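4. Sorting bottles into the divided box

Read this section before you unpack anything. The Edomum leaflet that comes with the boxes claims the whole job takes 2 minutes. Ours has never taken 2 minutes, and Barbara Krajewska, who wrote the first version of this guide, crossed that line out in red pen.

4.1 Before you start

1. Clear the table completely. A mug left in the corner will end up in the box or on the floor.

2. Spread the white sheet over the tabletop and pull it flat. Put a clip on the left edge of the table and another on the right.

Note: The sheet is sold as "stain-free". Marks in the middle of it do not always come out, whatever the packet says. A marked sheet is fine to use. A creased one is not, as bottles lean on the folds.

3. Stand the box upright on the left side of the sheet with the top open. Check that the cardboard partition is pushed right down. You should have two compartments, one nearer to you and one further away.

Caution: Do not trust a partition that springs back up. Pressing harder only bends it. Take it out, turn it over and try again, and if it still lifts, use another box.

4. Put the first bottle on the right side of the sheet, standing up, cap on. Give the cap a turn yourself even if it looks shut.

The layout should match the one below before you go any further: box to the left, a single bottle to the right, and the white sheet between them. Left-handed users are told by Wastidura's own booklet to swap everything round. We tried it and saw no benefit, but suit yourself.

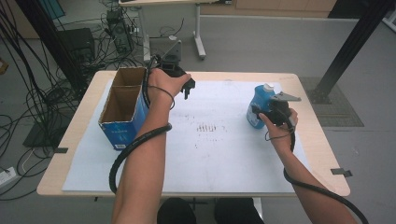 4.2 Filling the box

1. Take hold of the bottle by its body. Lifting by the cap is quicker until the day a cap comes off.

2. Lower it into the far compartment first. Starting at the front means reaching over a bottle every time after that.

3. Let go only when the base is resting on the bottom of the box - a short drop is enough to split the cardboard.

4. Bring out the next bottle and repeat with the front compartment.

Note: The leaflet gives 35 as the number of times a box can be refilled. Treat this as hopeful. Check the bottom flaps every Wednesday and throw out any box that has gone soft.

4.3 If a bottle will not fit

Try the other compartment before blaming the bottle. Shaking the box to "settle" the contents, as the leaflet suggests on its back page, has only ever tipped things over for us.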